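Let the library charge for late books again

Sidthorpe dropped its library fines 3 years ago, and I was in favour. The argument was that fines kept poorer families away, and that a child who owed a few dollars on a picture book would stop coming. I still think that argument was right about children. I no longer think it was right about the rest of us.

My own record is not good. Last winter I kept a history of the Fokness ferry for 64 days past its due date. It sat on the bench by the kettle. I had finished it in the first week. Under the old rules I would have returned it on the way to the shops, grumbling, and the next person would have had it before the school holidays.

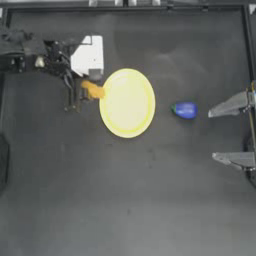
The branch has one copy of most things. When a borrower in a big city keeps a book, another copy turns up from another suburb. When I keep one, the hold list stops. The Szabó cookbook, which half the town seems to want, had a wait of 35 weeks when I asked in June. The council's answer is that overdue borrowers get an email. I got those emails. I deleted them along with the ones from the power company.

My proposal is modest. Leave children's cards alone. Leave concession cards alone. For every other adult, charge a small flat amount once a book is 30 days late and someone else is waiting for it. If the shelf copy is not wanted, no charge. 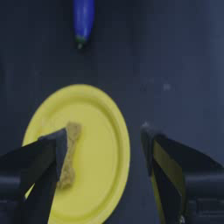

Vasanthi Herath wrote to me after I raised this in the newsletter, and she disagrees. In her view the fine was never what brought books back; it was the person at the desk who knew your name, and the council cut those hours the same year it cut the fines. She would spend the money on opening until seven in the evening and leave the borrowers be.

She may be right about the hours. Ukgate kept its evening opening, and people there speak well of it. But a longer day does not help much if the book is still on my bench.
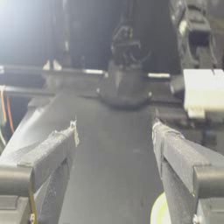 Things held in common wear out, and somebody pays for that as well. I have no complaint about wear that comes from use. A gripping surface goes fuzzy and pale along its edge, like the two grey fingers in the photo, and a good novel goes the same way at the corners. I would be glad to see more of our books in that state. What bothers me is the clean copy in a private kitchen, due back months ago, with a list of names behind it.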